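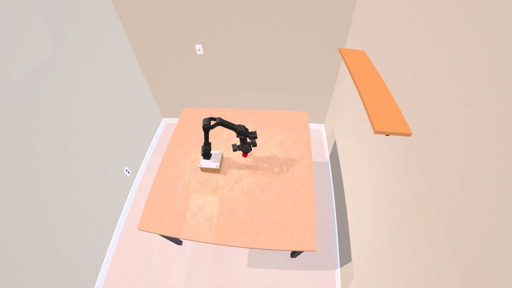
Skoser: simulated grasp trials for comparing arm controllers and wrist and room cameras

Release 3, 25 December 2018
Maintained by Mieke Visser and Kobe Maes, Trindix

What is in the set

Skoser is a collection of 3464 simulated pick-up attempts, all done with one arm, one gripper and one small red object on a table. We made it because we wanted to compare two controllers fairly and kept arguing over runs that could not be repeated. In a rendered room we can put the arm back in exactly the same pose and run the same attempt again with the other controller, and that has been a joy!

The two controllers are called Koster and Bullodell. Koster is the older one. It plans the whole path before the arm leaves its rest pose and then sticks to it. Bullodell plans a short way ahead, looks again and corrects. Both drive the same joints through the same limits, and both get the same start pose and the same target.

Each attempt is one folder. Inside you will find:

joints.csv, joint angles and speeds at every step
gripper.csv, finger opening and the closing command
room/, the rendered stills from the room cameras
wrist/, the rendered stills from the wrist camera
result.txt, a single word, held or missed
notes.txt, only there if one of us had something to say

Angles are in radians and lengths in metres. Finger opening is measured tip to tip, so a value of zero means the tips are touching. (Release 1 measured it from the finger roots. If you have old scripts, please check them, Kobe lost a whole afternoon to this.)

The room

The room is kept plain on purpose. It has a table, an arm on a block, a shelf on the wall and very little else. The light switch and the door do nothing, but they give the camera-matching code some straight edges to hold on to, and Griet Jacobs found that her matching step went wrong far more often when she took them out.

Room cameras are moved between attempts. Some look down on the table from high up, some sit low and tilted so that the horizon leans. We did not straighten any of them. If your method needs a level camera, the pose of each one is in camera.txt at the top of the set, one line per view.

Shadows are switched on everywhere. The arm throws a long brownish one over the tabletop, and it can run right past the object, which was enough to upset our first colour threshold. I'm glad we left it in. A finder that only works without shadows would have told us very little.

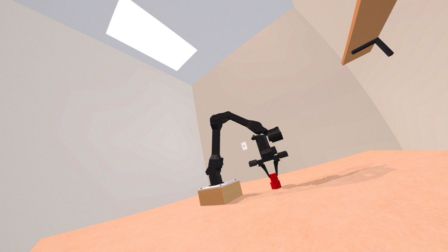 Closing the fingers

The last few centimetres are where the two controllers really part ways, and this is the bit I enjoy looking at most. Koster comes down in one steady move and closes at the planned height. Bullodell slows, shifts the wrist a touch and then closes. On attempts where the object is turned at an awkward angle to the fingers, that small shift often decides whether it is held.

From low room views you can check the finger tips against the sides of the object by eye. High views are much poorer for this, as the gripper body hides most of what you want to see. Ans Visser went through 345 attempts by hand, writing down held or missed from the low views alone, and her list is in checks/ans.csv. Where she and the simulator disagree, we kept both answers and did not pick a winner.

A further 110 attempts are marked as odd. In these the contact model did something we don't believe, such as the object sliding out sideways through a closed finger. They are in the folder odd/ and are left out of the main count. Have a look at them if you work on contact, some are wonderful.

How to start

Unpack the set anywhere you like and run

python list_runs.py --controller koster

or the same with bullodell. You get a list of folder names, and the runs are paired, so the fifth name in one list has the same start pose and target as the fifth in the other. To play a run back:

python play.py FOLDER --view low

The player needs a fair bit of memory if you ask for all the views at once. One view is fine on a laptop.

Things to be careful with

There is one gripper and one object. Please don't read the results as saying anything about soft things, heavy things or anything with a handle.

Friction is the same in every attempt. Yaowalak Chuensuk is working on a version where it changes from run to run, and early signs from November are that Koster suffers more than we had expected.

The wrist camera has no blur and no noise. Real ones have plenty of both, so a finder trained on the wrist stills alone will probably be too sure of itself. Adding your own noise is easy, and add_noise.py shows one way to do it.

The controllers were tuned by different people, Koster by Mieke and Bullodell by me (Kobe). We each had the same number of tuning runs, but I had the newer machine and I may simply have been luckier with my first guesses. If you can get more out of Koster, please send us the settings! We will run them on the full set and put the outcome in the next release.

Changes since release 2

Finger opening is now given for every step, where before it was only written on closing.
Two room views had their names swapped. Fixed.
result.txt no longer ends with a blank line.
The old top-level folder called arm is now called joints_old and will go in the next release.

Questions and corrections go to Griet, who looks after the issue list. Please give the folder name of the attempt and the view you were using.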